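How to Clean Out a Hallway Cabinet

By Grigoris Makris
Posted Jul 9, 2025

A hallway cabinet collects whatever people drop on the way in. Clearing one takes up to 80 minutes, including the wiping. You need a trash bag, two soft cloths, dish soap and a box for things that belong in other rooms.

1. Clear the floor in front so the drawers can open all the way. Move shoes and mats.
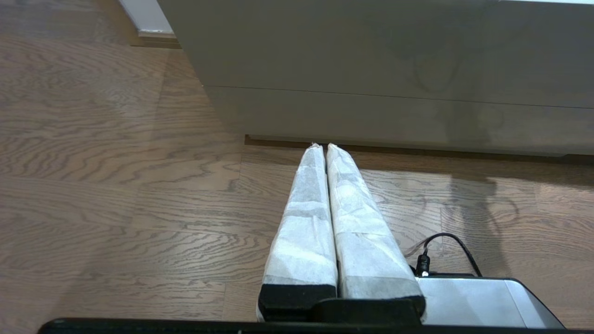 Light gray cabinet on a hardwood floor.

2. Work on one drawer at a time, starting at the top. Put everything on a towel and sort it into keep, move and throw out. Old receipts and dead pens go first. Check dates on batteries.

3. Put back only what you reach for at the door. In our house that means tissues, keys and stamps.

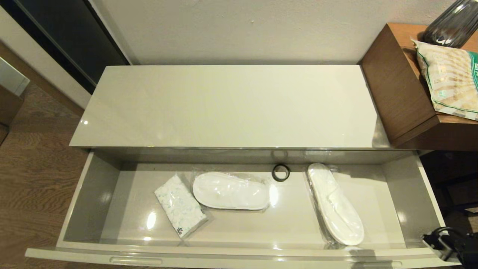 The wide drawer pulled open, with a pack of tissues at the left.

4. Mix 20 drops of dish soap into a bucket of warm water. Wring the cloth well and wipe the inside corners, then the front. Dry with the second cloth. Glossy finishes streak if they air dry.

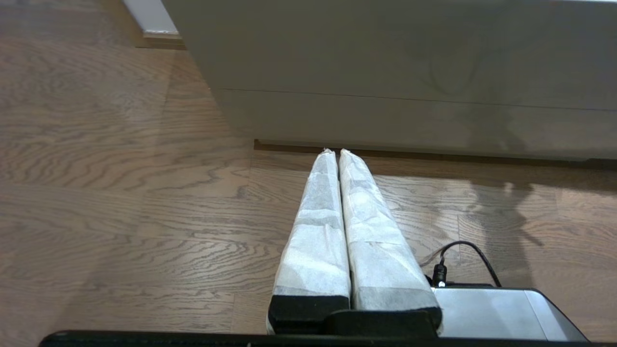

5. Wipe the baseboard behind the cabinet too. If the cabinet is heavy, get help and lift it. Dragging will scratch the floor.

6. Flatten any plastic bags you want to keep and store them together. Six is plenty for us. 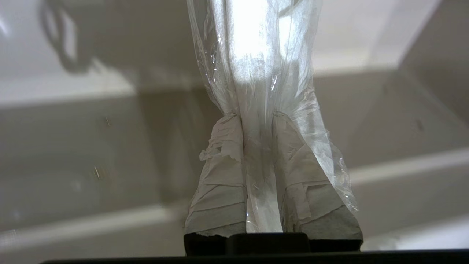 Take the box around the house and empty it the same day. I repeat the whole job every January, and Wakana Kobori, who shares the hallway with me, does the top drawer again in summer.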